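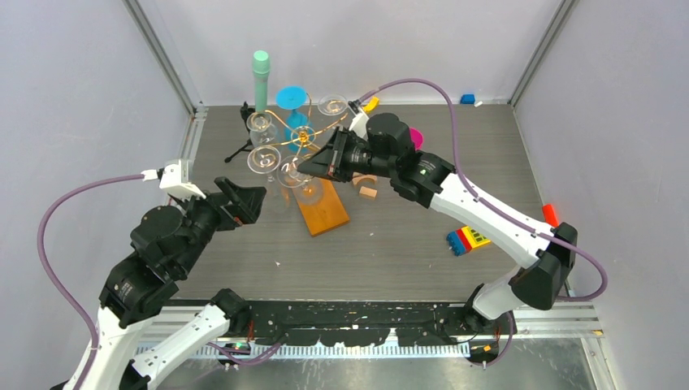 Marngate Glass Loan: progress report 6

Prepared by Elvia Maldonado for the Beltov small grants programme
Period covered: to the end of May

Summary

The grant pays for storage and care of the stemmed glasses we lend to halls, clubs and families in Marngate. At the start of this period we held 238 wine glasses fit for loan. At the May count we held 217. The difference is 21 glasses. Fourteen were broken or chipped while out on loan, and seven were broken or chipped in our own hands during washing, drying and putting away. The last report gave nineteen for our own handling, so that side of the work has improved. Losses on loan are slightly up.

Spending in the period was £525 and is set out further down. We are not asking for any change to the payment schedule.

Racks

In the last report we said we would stop standing glasses on shelves and try wire racks. We bought one type to begin with, a gold wire rack with curled ends that takes the glasses upside down by the foot. Heriberto Esquivel has been using it with the clear stemmed glasses, which are the ones most often asked for.

The rack does the main thing we wanted. The rim does not touch anything, and most of our chips have been at the rim. The foot goes in between the wires and the bowl hangs free. Four glasses can be on it without the bowls knocking, provided they are put on one at a time.

There are two drawbacks. The scrolls are decorative and they get in the way. A stem can be brought in on the wrong side of a curl and then has to be backed out again, with the bowl close to the next glass while this is done. The rack is also light, and it shifts if a glass is pulled instead of lifted.

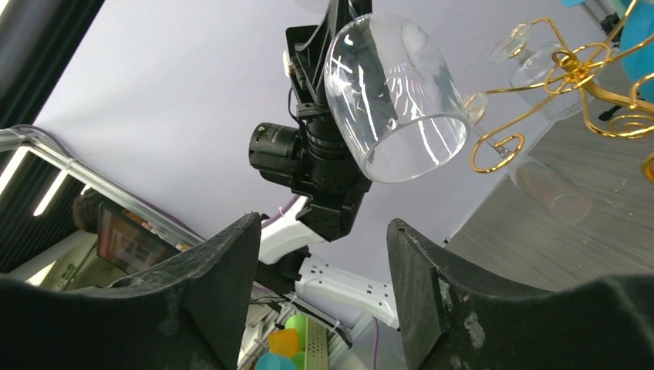
Stemmed glasses hanging upside down on the gold wire rack, with another glass tilted beside it.

We looked at a plainer rack from Dvorak with straight rails. It would be quicker to load, but the rails are set for a narrower foot than ours and we did not buy it. Usora have offered to lend us a sample with wider rails, and Heriberto will try it in the next period.

Handling

Most of the damage in our own hands came at two points. One was taking a glass off the drying rack by the bowl alone. The other was passing a glass from one hand to the other in order to turn it over.

We have changed the written instructions accordingly. They now read:

Take the glass by the stem, close to the foot.
Move it well clear of the rack before turning it.
Steady the bowl with the other hand and do not squeeze the rim.
Let go of the stem only when the other hand has the weight.
Look at the rim against the light before the glass is boxed.

The old sheet ran to two sides and was not being read. The new one is pinned up by the sink. We have also stopped twisting a cloth inside the bowl, which had snapped several stems. Glasses are left to drain and then wiped on the outside only.

It is slower. A full return from a large booking used to be put away the same evening and now runs into the following morning. We have moved the earliest collection time from 9 am to 11 am to allow for this. Two borrowers complained and one went elsewhere.

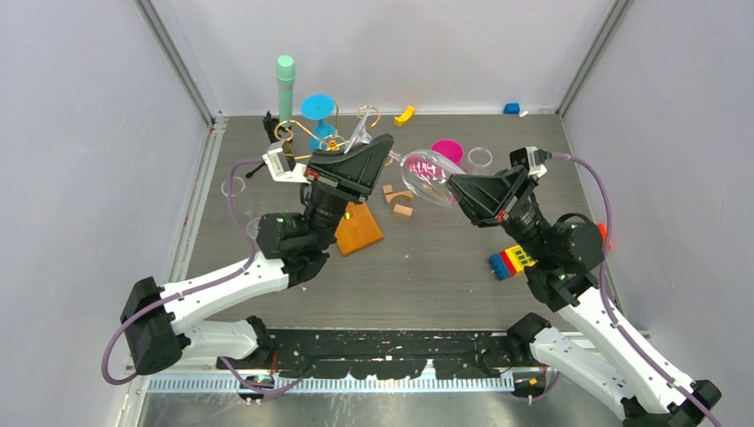
Spending

Wire racks: £212
Divided boxes for loans: £186
Replacement cloths and draining mats: £49
Printing of the loan sheet and labels: £78
Total: £525

The boxes cost more than planned. The first set had dividers too short for the taller glasses, and we were refunded for only part of the order.

Losses on loan

We do not yet know how much of the damage happens in borrowers' kitchens and how much in the car. The loan sheet now has a line asking where a glass was broken. Of the sheets back so far, most have it left blank. Elvia will ask at the counter when boxes are returned and fill the line in herself.

We still make no charge for a single broken glass. Three bookings came back with several missing, and those borrowers have been asked to pay for replacements. One has paid.

Next period

Try the Usora sample alongside the present rack and decide which to buy in quantity.
Replace the remaining short dividers.
Count the stock again before the summer bookings go out.
Send Beltov the revised handling sheet once the wording is settled.

Questions about the count or the spending should go to Elvia Maldonado, and anything on the racks to Heriberto Esquivel.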